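Chapter 6
Lures, Claims and Catch Records

Walk into any tackle shop and read the backs of the packages. Every crankbait has a wobble that fish can't resist. Very few packages tell you how anyone found out. This chapter asks what a catch record can show about a lure, and it starts with a color. 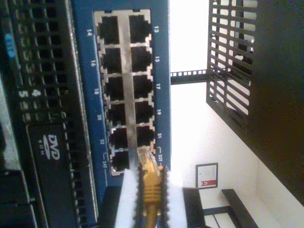

6.1 The chartreuse question

Anglers on the Plemow reservoir have long sworn by chartreuse in muddy water. Erzsébet Kocsis went through one season of their logbooks and found 489 bass, 395 of them caught on chartreuse. That sounds settled until you ask what else was tied on. Most of the boats fished hardly anything else, and a lure that stays in the box catches no fish.
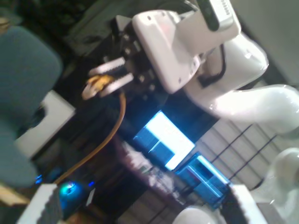

Department of Fisheries and Angling Studies, Rustport

Tươi Đào tried a fairer setup at Todeck in September. Two anglers shared a boat and swapped colors every 40 casts. After 200 casts the brown lure was slightly ahead. I wouldn't trust that either. One boat on one lake is a thin sample, and the angler in the bow gets first shot at every stump. 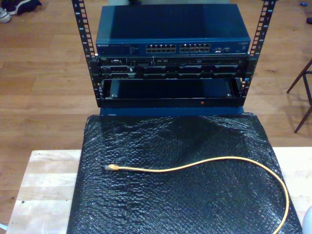 Does a bigger catch mean a better lure?
Only if the other lures got the same number of casts, in the same water, from hands of equal skill. Logbooks seldom record any of this.

Keep that answer in mind for Section 6.2, where we turn to rattles.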